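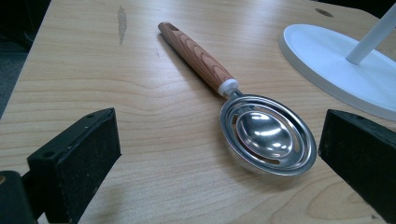 **Category: Buildings / Safety before services**

# Banel Chapel, Clonusow: walk-through checklist with comments

Checked by Xiaoqing Lu, together with Tianyou Xia for the electrical part. Date of the check: 20 Jun 2026.

The check was made before the memorial service for Sister Lương, where we expect more people than on a usual worship day. Marks are OK, FIX (must be done before the service) and LATER (can wait until the next check). I write comments also where the mark is OK, so the next person knows what I looked at.

## 1. Entrance and outside steps

- [x] Both doors open fully to the outside. **OK**
- [x] Handrail on the left is firm. **OK**
- [ ] Handrail on the right is firm. **FIX.** The lower bracket moves when I lean on it. Two screws are in place but they turn freely. Many of Sister Lương's friends are old and they will use this rail.
- [x] Ramp is clear. **OK.** The bicycle stand was moved away in May, as we asked.
- [ ] Light over the steps. **LATER.** It works, but the glass is cracked. The service is in daytime.

## 2. Main chapel

- [x] Capacity sign is posted and can be read. **OK.** It says 434 persons.
- [x] Fixed seats and loose chairs together are under the capacity. **OK.** We have 402 places. Please do not bring in the folding chairs from the classroom, even if people are standing. They would have to stand in the aisle, and then the aisle is no more an aisle.
- [x] Center aisle is free to the back doors. **OK**
- [ ] Side aisle by the organ is free. **FIX.** Hymn books in boxes are on the floor. I moved one box and it was too heavy for me, so I left the others.
- [x] Carpet edges. **OK.** The tape near the first row is new and holds well.
- [ ] Flower stands. **FIX.** The tall stand leans to one side. If the family brings large flowers, put them on the low table.
- [x] Candles. **OK.** Only on the front table, with the glass covers. Someone must stay in the room until they are out.

## 3. Exits and emergency lights

- [x] North exit opens from inside without a key. **OK**
- [ ] South exit opens from inside without a key. **FIX.** It opens only when I push with the shoulder. The wood at the bottom is swollen. A child could not open it.
- [x] Exit signs are lit. **OK**
- [x] Emergency lights stay on for 30 minutes with the power off. **OK.** Tianyou switched off the power and we waited the full time.
- [x] Fire extinguishers have a valid tag and the needle in green. **OK** for all.

## 4. Electrical and sound

Comments in this part are by Tianyou Xia.

- [x] Panel is closed and labeled. **OK.** The labels are from 2000, but I compared them with the rooms and they are still right, except the one called "nursery". This is the choir room now.
- [ ] No extension cord across a walking way. **FIX.** The cord for the speaker's microphone goes over the steps of the platform. Put it behind the pulpit and use the rubber cover. The cover is in the cabinet under the sound desk.
- [x] Fistum amplifier has free air at the back. **OK.** Please do not put printed programs on top of it again.
- [x] Outlets near the baptism room. **OK.** Test button works.
- [ ] Hearing loop. **LATER.** Sound is weak in the last rows. I have written to the supplier.

## 5. Kitchen and fellowship room

- [x] Stove turns off completely, no smell of gas. **OK**
- [x] Fire blanket is on the wall next to the door. **OK**
- [ ] Refrigerator thermometer. **FIX.** I did not find it. Please buy a new one before food for the lunch is delivered.
- [x] Floor is dry and not slippery. **OK** at the time of the check.
- [x] Knives are in the locked drawer. **OK.** The key is on its hook.
- [ ] Food label cards for allergies. **LATER.** There are enough cards for this lunch, but they are the last ones.
- [x] Hot water. **OK.** It comes very hot at the small sink. The warning note is there, in English and Vietnamese.

## 6. Choir room and children's room

- [x] Window locks work. **OK**
- [x] Cleaning products are out of reach of children. **OK**
- [ ] Tall bookcase is fixed to the wall. **FIX.** The strap is attached to the bookcase but not to the wall. Until it is repaired, keep the children's room locked and let the small children be in the choir room.
- [x] First aid box is complete. **OK.** I added bandages and took out one cream with an old date.

## Who does what

| Point | Who | Until when |
|---|---|---|
| Right handrail, screws | Tianyou | before the service |
| South exit door | carpenter, I will call | before the service |
| Hymn book boxes | two strong persons, please | before the service |
| Flower stand | Xiaoqing | before the service |
| Microphone cord | Tianyou | morning of the service |
| Refrigerator thermometer | Xiaoqing | before the food comes |
| Bookcase strap | Tianyou | before the service |
| Glass of step light, hearing loop, label cards | open | next check |

If the south exit is not repaired in time, we must ask again how many persons can be in the chapel. I will tell the family myself in this case.

Signed: X. Lu, T. Xia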